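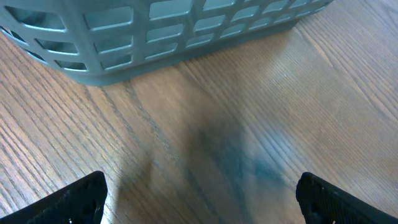

Search tips
Enter keyword

Teaching a Gripper Arm to Tidy: Tips for Hand Demonstrations
By the Loltel workshop desk - February

Clear the work surface before you start. Leave out the basket and the one thing you want picked up, and put the rest in another room.

Gray plastic on a wood top shows up well enough. A glossy finish can throw a bright patch, so try moving the lamp or closing a blind.

Open the fingers wide before you come near the basket. Go slowly for the last 2 inches. If you are guiding the arm by hand, hold it above the wrist and keep your own fingers out of the wrist camera's view.

With a remote handle, rest your elbow on the table. Short pushes work better than one long sweep. Stop when you need to think - a pause can be trimmed later, but a wobble is harder to remove.

Record 16 good runs for each task. Move the basket a little after every 4, and turn it once so the arm sees the long side at a different angle. Throw out any run where you bumped the rim.

For baskets with slotted sides, lift from the top edge. Fingertips can catch in the openings.

Wipe the finger pads with a barely damp cloth when you finish, and let them dry before the next session.

Contact Loltel Workshop Tips, Skoltevton | Copyright Loltel | Back to top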